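# Una mañana de puertas abiertas entre manzanas y zanahorias

A las diez ya había gente en el rellano. Kerno ocupa la segunda planta de un edificio de oficinas antiguo, sin rótulo en la fachada, y una vez al año, en mayo, abre la puerta a quien quiera ver en qué anda. Este año se habían apuntado 111 personas, repartidas en turnos de mañana y tarde. En el mío iban varios estudiantes de formación profesional, una pareja jubilada que vive en la misma calle y dos compradores de Flavirico, la distribuidora de fruta que sigue el proyecto desde el invierno.

El proyecto se llama Gundier. Consiste en enseñar a un robot a preparar pedidos pequeños de fruta y verdura, de los que hoy se montan a mano en la trastienda de cualquier frutería: dos manzanas, una naranja, un manojo de acelgas. Cargar palés enteros es un problema resuelto hace tiempo. Coger una pieza madura, elegirla entre otras y dejarla en su sitio sin marcarla sigue costando mucho más.

Virgil Ciobanu dirige el trabajo y nos recibió en mangas de camisa. Lleva la visita sin diapositivas. Explicó en cinco minutos lo que íbamos a ver y nos hizo pasar a la sala, donde una persona del equipo trabajaba ya en la mesa con una pinza en cada mano. Varios de los estudiantes esperaban un brazo articulado y lo dijeron. Ciobanu contestó que el brazo viene después. Primero hay que reunir ejemplos, y los ejemplos los hacen personas que manejan las mismas pinzas que luego llevará la máquina, con una cámara montada en la herramienta que lo graba todo.

—Si yo cojo una manzana con los dedos, el robot aprende poco —dijo—. No tiene mis dedos. Si la cojo con su pinza, ya estamos hablando de lo mismo. 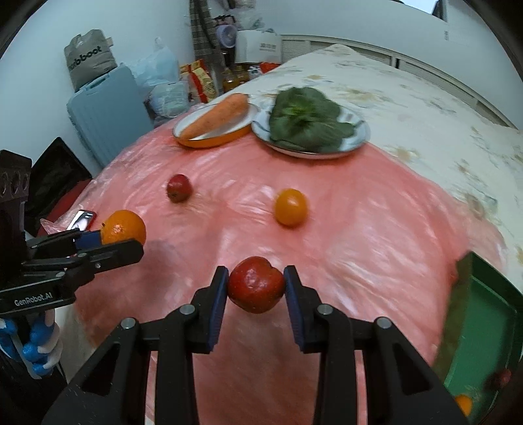

El ejercicio de la mañana era el más básico de la lista: coger una pieza, levantarla y llevarla a otro lugar de la mesa. Cada repetición cuenta como un episodio, y en una jornada normal el equipo graba 186. La manzana roja se sujeta por los costados, entre las almohadillas estriadas de color azul oscuro que cubren los dos dedos, y ahí está buena parte de la dificultad, porque la piel brilla y resbala. Si se aprieta de más, queda golpe; si se aprieta de menos, la pieza gira y cae. La lámina rosa que cubre la mesa tampoco ayuda. Está llena de arrugas y reflejos, y Ciobanu la quiere así. Sobre una superficie mate y lisa el sistema aprende deprisa y luego se pierde en cuanto cambia el mantel.

Por el mismo motivo se cambian a menudo los objetos y los fondos. Hay días de cítricos y días de verdura de hoja, que es lo que peor se da. Una zanahoria en un plato se deja coger casi siempre. Un montón de hojas no tiene un punto claro por donde agarrarlo, se deforma y arrastra a las de al lado. Una de las compradoras de Flavirico preguntó por los tomates de rama. Ciobanu respondió que todavía no, y que no quería dar una fecha.

Después nos dejaron probar. La pinza pesa más de lo que parece y el gatillo tiene un recorrido corto, de modo que los primeros intentos salen bruscos. Yo tiré una naranja al suelo. El jubilado, que había sido tornero, colocó tres piezas seguidas sin un fallo y pidió repetir con la mano izquierda. Los episodios de los visitantes no entran en el conjunto de datos, según aclaró Ciobanu, aunque el equipo los mira por si aparece alguna manera de coger que no se les haya ocurrido.

La segunda parte de la visita fue en un cuarto contiguo, ante una pantalla. Allí se revisan las grabaciones una por una. Se descartan las que tienen la mano tapando el objeto, las que empiezan tarde y aquellas en las que la pieza se escapa fuera de plano. En el último lote la revisión dio por buenas el 97 por ciento, un resultado que Ciobanu atribuye a que quienes graban llevan ya meses con la herramienta. Al principio, dijo, se tiraba mucho más.

El siguiente paso es llevar el sistema a Lazăr, el almacén donde Kerno tiene reservada una línea de pruebas para después del verano. Allí habrá un brazo de verdad y cajas de verdad, con fruta que llega fría y a veces con tierra. Flavirico aportará el género y dos empleados que conocen el oficio. Los de Flavirico preguntaron por el precio por pedido y se fueron sin una cifra. También preguntaron qué pasa con la fruta usada en las sesiones. Se la reparte el equipo al final de la jornada, salvo la que acaba muy manoseada, que va al compost.

El turno terminó a las doce. En la mesa seguían grabando cuando salimos, y el grupo siguiente esperaba ya en el pasillo.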